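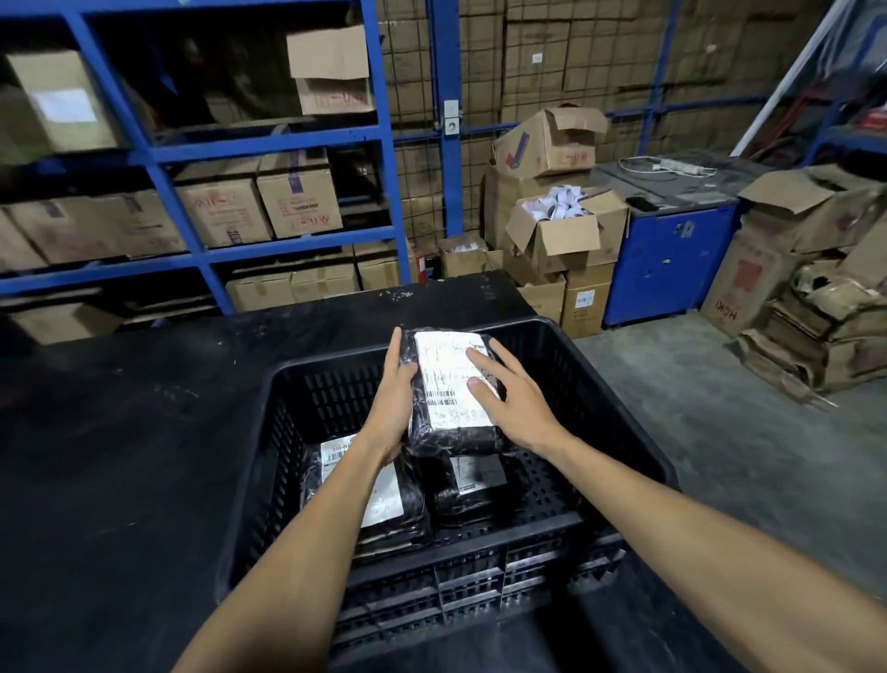
Parcels at the crate, labels up!

So, packing season. I said in April I'd write something about how the parcels get done, and then I didn't, and a couple of you have emailed to ask if I'm still at it. I am! I'm at the Prarnness unit most evenings from six o'clock on, with the radio going and a cup of tea getting forgotten on top of something.

For anyone new, I sell yarn and dyeing bits online under the name Greswood, and the parcels go out from a shared warehouse. I used to do it all from my dining table. I loved that table and I miss being able to eat toast while I worked, but when I closed the books on last year there were 2286 orders in there and my family had been eating dinner off their laps since the fall. Something had to give, and it was never going to be the yarn.

The big change this year is the black mailing plastic. I was a cardboard person for ages. I love a box, I love folding a box, I have strong feelings about tape. But yarn squashes, and a skein or two rattling around in a box is paying postage on air. Wrapped tight in plastic with a bit of clear tape, the same order comes out half the size and the rain can't get at it. I wasn't sure about the look (a bit garbage bag, my sister said, thank you very much) and then I got used to it. The white labels really show up against the black, and that turns out to matter a lot at nine at night when your eyes are going.

The crates are the other thing I'd never go back from. They're those black plastic ones with slots in the sides, and they get filthy, and I don't care. I used to stack finished parcels on the end of the table in a sort of tower, and the slippery ones would slide off the back and I'd be down on my knees fishing for them behind the shelves. Now they go straight in a crate, flat side down, label facing up. If one goes in upside down I make myself turn it over right then, because I know perfectly well that later-me won't.

I press each one flat with my whole hand before I let go of it. It gets some of the air out and it lets me feel whether a corner of the label is lifting. Labels do not love crinkly plastic! If you've got a trick for that I'd like to hear it. What I do now is smooth the plastic first, pull it a little tight, and then lay the label down from one side to the other like you would a phone screen protector, and I try very hard to keep the barcode off a fold.

My worst evening so far was 304 parcels. I'd told everybody the Hoarau colors would go out the same week they went up, which was a silly thing to promise, and then they sold faster than anything I've ever done. My hands smelled of tape for two days.
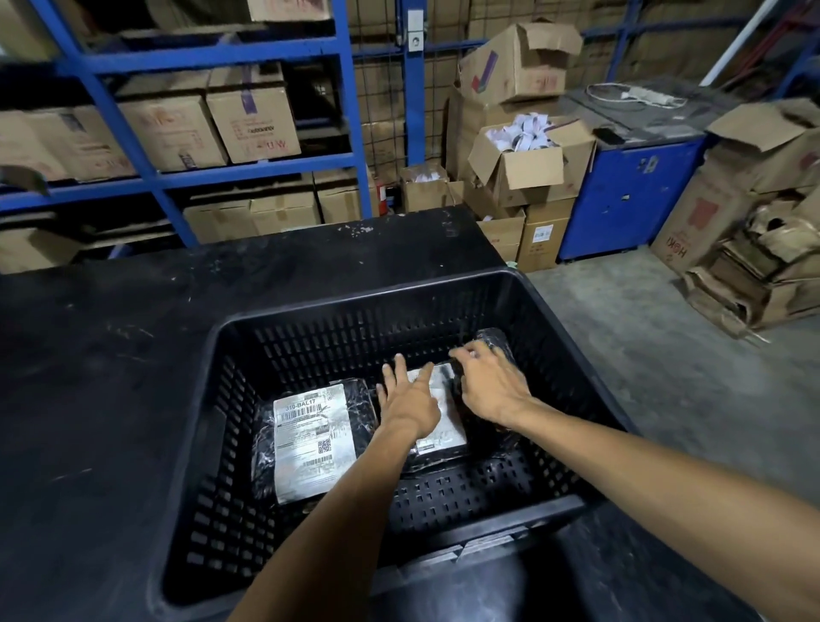

What saved me that night was sorting before wrapping. I'd always just worked down the list from the top, grabbing whatever came next, walking back and forth to the shelves like I was trying to hit a step goal. Now I pull all the orders for one color, wrap those, and then go on to the next. It's so obvious written down. I'd been doing it the long way for years – years! – and feeling very hardworking about it.

I also gave up on tidying as I go. I know, I know. But every time I stopped to flatten a carton or chase a bit of scrap paper I lost my place, and losing my place is how somebody in Jollitthorpe ended up with two lots of mustard sock yarn and no green. (She was so nice about it. She kept the mustard.) So now the packing gets done first and the cleanup gets twenty minutes at the end, with louder music.

Things I still haven't solved: where to put the tape gun so I can find it, how to write a thank-you note on 565 cards without my handwriting turning into a seismograph, and whether I need a stool. My back says stool. I've always packed standing up and I think I'd just sit there and look at my phone.

Next post will be the new dye lots, if the blue ever behaves. It's come out gray on me both times and I'm blaming the water.

14 comments
Shared 37 times

Recent posts
The great mustard mix-up
Hoarau colors: what's left
Moving out of the dining room
Winding skeins without crying
A weekend in Jollitthorpe with too much wool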